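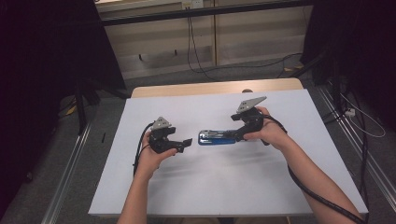 Folded multi-tool with blue handle on the white board, between the two grippers.

Bench Gallery: Multi-Tool Sorting and Inspection, Rallgate Workroom

Text by Consolacion Yap. Bench notes by Mark Anthony Padilla.

This page covers the folding tools section of the Rallgate lending stock. The section was checked in March, before the tools went back into the drawers at Brircombe. The page is meant for members who borrow from the drawers and for anyone who does intake. It assumes you know how to open and close a multi-tool and have read the general intake sheet.

The entries below the picture follow the order of the bench routine. Most steps need only a line or two. Where a step has caused trouble in the past, the note is longer.

The board

A white board is used for all small metal items. Dark grit and loose screws show up against it, and it wipes down with a damp cloth. Lay it flat on the table and check that it does not rock. A board that rocks will send a small driver bit to the floor, and the carpet is a slow place to look for one.

Starting position

Every tool starts folded and flat, with its long side running left to right. Leave clear board at both ends. The blue-handled tool at the top of the page is in this position. Do not stand a tool on its edge to save space, even for a moment.

Closed check

Look along the gap between the two halves of the handle. Nothing should stick out past the handle line except parts that are shaped to do so. Press lightly on each end. A folded tool should stay folded when it is turned over. If it drops open under its own weight, write LOOSE on the tag and move on to the next one.

Opening

Open one part at a time, starting with the pliers if the tool has them. Keep fingers off the back of any part that folds toward the palm. Stiff parts get a drop of oil at the pivot and 6 full cycles, open and closed. If a part is still stiff after that, it goes to the repair tray. Do not use a second tool to pry it open.

Pivot screws

Try the screws with the correct bit before adding any oil. A quarter turn is the most that should be needed. Padilla's note: "Two of the ones I tightened in March were fine on the bench and locked up overnight. Go back and open them again the next morning." This is now part of the routine.

Wiping

Dry cloth first, then a cloth with a little oil on bare metal only. Keep oil off colored handles. It does no harm to most of them, but it makes them hard to hold and it picks up lint from the drawer liner.

Tags

Tags are tied through the lanyard hole, or around the handle where there is none. Write the stock number, the handle color and the condition, in that order. Stock numbers in this section run up to 756. The old numbers over 1,150 came from the Kusar shed and should not be used on new tags. If you find one, copy it to the back of the new tag and strike it through on the sheet.

Handle color

Color is recorded for finding a tool in a drawer and has no other meaning. Use plain words: blue, red, black, silver. "Navy" and "royal" were both used last year for the same handle and the record was entered twice. The sheet now lists both under blue.

Drawer layout

Folding tools go in the 3 shallow drawers on the left side of the Brircombe cabinet, smallest at the front. Place them folded, tags up, with the hinge end toward the back. Do not stack them. If a drawer is full, start a box and mark it on the drawer card - the overflow box from last fall was never marked and sat under the bench until spring.

Repair tray

Anything marked LOOSE or STIFF stays in the tray until it has been cycled again. Broken tips are noted but do not keep a tool out of the drawers, provided the part still folds and the edge is not sharp. A tool with a cracked handle is removed from stock.

Corrections

Send changes to this page to Consolacion Yap at the Rallgate desk, with the stock number in the subject line. Fixed blades and hand drivers have their own gallery pages, and the intake sheet is kept in the folder by the workroom door.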